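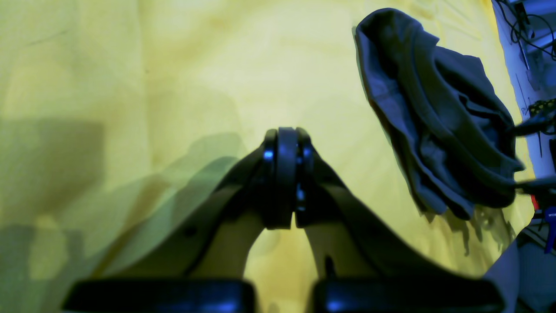
*Black over yellow, up close.*

# Clurusier hand grinder, eight months in

I bought the Clurusier in November, mostly because my old electric grinder had started to sound like a bag of gravel and I was tired of waking up the whole apartment. I paid $105 for it from Isero, which felt like a lot for something with no motor. I've used it nearly every morning and I love it!

The first thing I noticed was how smoothly the crank turns. My previous hand grinder (a Deltent, the short one) had a wobble in the shaft, and on light roasts it would catch and jerk and send beans across the counter. The Clurusier just goes. I put in 15 grams for my single cup, hold it against my stomach like a weirdo, and I'm done in well under a minute. A dense light roast takes longer and you do feel it in the forearm, but it has never stuck on me.

The adjustment ring clicks, and the clicks are firm enough that it stays where I left it. I run it fine for the moka pot on weekdays and open it way up when I make cold brew. Going back and forth used to be the part I dreaded, and now I write the two settings on a bit of tape inside the cabinet door and that's the whole system.

Taste is where I got really excited. I had a bag from Nyamweya that I'd pretty much written off as sour, and with the new grinder it came out sweet and kind of peachy — same kettle, same filter, same water. I ended up buying two more bags. I've tried a friend's $459 electric machine on the same beans, and yes, it's quicker and the grounds look more even. In the cup I could tell them apart maybe half the time.

Some gripes, and they're real ones:

- The catch cup screws on, and the threads are fine enough that coffee dust gets into them. I brush mine out once a week.
- It holds 30 grams at the very most. If you brew for a crowd you'll be loading it twice, and your arm will have opinions.
- The knob on the handle loosened in the spring. I tightened it with my fingers and it has held, but I'd have liked a better fit at this price.
- The brush that comes with it sheds. Use an old soft toothbrush.

Cleaning is easy otherwise. The inner burr slides out without tools, there's one spring and one washer to keep track of, and it goes back together the same way every time. Do it over a towel — I spent a good while on the kitchen floor looking for that washer.

For one or two people who drink filter coffee, I'd buy it again tomorrow. If you pull several espressos a day, get something that plugs in.

Updated July 7, 2023, with the note on the loose knob.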